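Laundry robot stopped mid-job, and why we've slowed things down
Oct 11, 2025
Posted by Myfanwy Beddoe

A few of you have been asking what happened with the laundry trial at Marar, so I'll write it up here and save Roscoe from telling it again in the hallway. Short version: the right arm on our Flason kept pushing after it should have let go, nobody got hurt, and we're back running at a lower speed.

The longer version starts with run 1035. The job was the usual one, open the door, move the soft toy from the basket into the drum, close the door. We'd been doing it happily for weeks (I'd stopped watching every single one, which I'm a bit embarrassed about). On this run the arm got as far as the door and then just leaned on it. The controller thought the fingers had opened and they hadn't. I was at the desk with a cup of tea and heard the motor note go up, and by the time I got to the stop button the whole washer had shifted 3 centimetres.

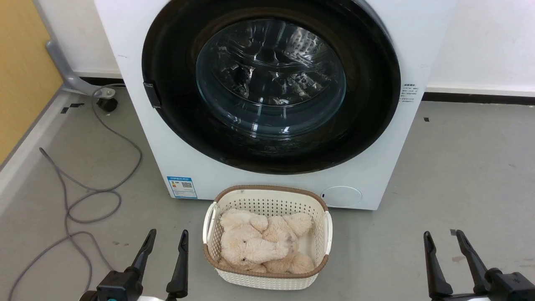

The laundry job at Marar, with the toy in its basket and both grippers in position.

Roscoe Kasprzak pulled the logs that afternoon. The finger position signal had frozen for 900 milliseconds, and the software treated the last good reading as if it were still true. That's a long time when an arm is pushing on something! There's supposed to be a timeout for exactly that, and it was there all right, but the Durkov update we put on in the winter had set it back to the factory value and none of us checked. My name's on the sign-off sheet for that update, so that one's mine.

We had a good look over the washer as well. The hinge was fine and the door still latches the way it should. I went over the glass twice with a torch and couldn't find a chip.
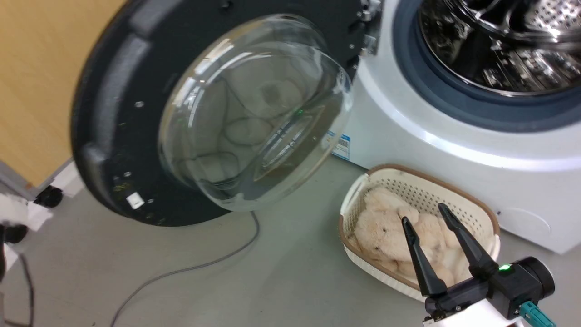 Door open, with a gripper over the basket.

So what's different now? The timeout is back where it belongs, and if the signal freezes both arms stop where they are. Top speed near the door is halved until further notice. One person stays within reach of the stop button for every run, and yes, that means standing up. I've also asked Birkine for a proper force limit at the wrist, and they say they can have it to us in November. 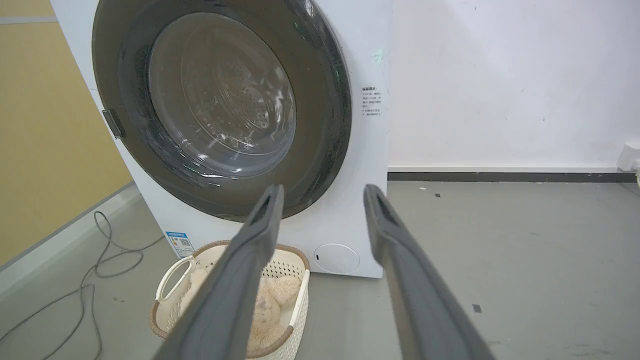 I'd still like a better approach to the door, and Roscoe and I have been going back and forth on it. He wants the arm to come in low and wide with the fingers apart and the round door straight ahead. I like that too, mostly for the room it leaves, though with the basket sitting right in front of the machine there's not much floor to spare on the way in. We'll try it both ways and see which one the arm copes with.

Run 1231 is the next one we'll be going through line by line. If you want the logs from the bad run, ask Roscoe, he's got them all in one folder.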